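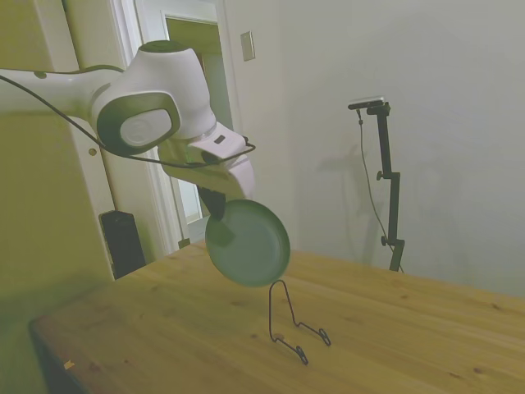 Hi, and welcome to Bolevley! I'm Manolis Antoniadis, I run the place day to day, and I've been told our old About page read like the back of a cereal box, so I'm writing this one myself. We sell and rent tableware (plates, bowls, platters, the wire stands you put them on) to restaurants, caterers and people throwing a big party in a small yard. We also have a robot arm now, and since that's what everybody asks me about on the phone, most of this page is going to be about that. The job we gave it first was our green plates: pick one up by the rim, carry it over the table, set it in a wire stand. Sounds like nothing, right? Try holding a plate upright just behind a thin little stand like that one and then landing it without a clink. Now do it all afternoon.

Every plate that comes back from a rental gets stood up and looked at before it goes out again. Chips, scratches, that gray smear forks leave behind. We have 2452 plates in the rental stock, and for years two or three of us did the standing up and the looking, both, in shifts. The looking takes a good eye. The standing up takes a wrist, and by Wednesday of a busy week our wrists were pretty much done. Charalambos Karamanlidis, who has been here longer than the shelves have, used to wrap his with an elastic bandage before he even had coffee.
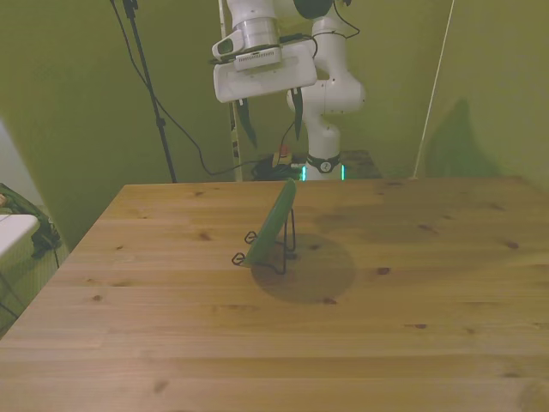
So when we started talking about automation I went to the crew before I went to anybody selling anything. I asked everyone to write down the part of the day they'd give away for free. Out of 28 people, most wrote some version of "plates." A couple wrote "the phone," and I'm still thinking about that one! One person wrote "meetings" in very large letters.

There was worry too, and I'd rather say so here than pretend we all cheered. People wanted to know if this was step one of having fewer of them around. I put it in writing that no one's hours would be cut on account of the arm, and that sheet is taped up inside the break room door where anybody can point at it. Nobody's hours have been cut. What did change is what's in those hours, and that took some getting used to.
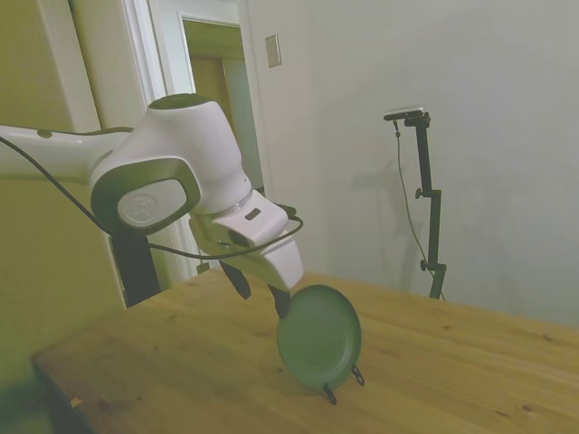
Charalambos is the best example. He went from lifting plates to teaching the lifting, and I don't think he'd ever thought of himself as a teacher. He decides where the stand goes, how far up the rim the fingers should take hold, how slow is slow enough. He's fussy about it (he was always fussy about it) and now the fussiness is the job. We moved him up a pay grade for it, and the same goes for anyone who finishes the training. It's 200 hours, all paid, all on the clock, and you can stop partway and go back to your old spot if you hate it. Two people did, and they're happy in packing.

The inspecting is still done by people and I don't see that changing. Our folks turn a plate to the light and know things about it that I couldn't put in a manual. They're just less tired when they do it.

We named the project Ondon, after a long argument I lost. My vote was for Platty.

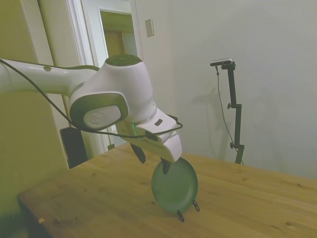

I should be fair and say it isn't all smooth. The arm is slower than a person, by a lot, and anybody who visits expecting a blur is going to be let down. Bowls are a headache. Oval platters are a bigger headache, so those stay with us humans for the time being. And some of the crew miss the chatting, because the old plate shifts were two people side by side with the radio on and the new setup is quieter. We've started putting two people on each inspection bench to bring some of that back, and the radio has moved over there with them.

A bit of regular About page stuff, then. Bolevley is on Trultgate, the low building with the green door, and the smallest rental order we take is one box. Our biggest so far was 1340 plates for a single wedding weekend in April (all but a handful came home). We do repairs on stands, too, so don't throw out a bent one before you've shown it to us.

If you're thinking of working here, come by in the morning and ask for Charalambos or me. You don't need any background with machines. We'll ask if you mind getting up early, and whether you can tell two greens apart.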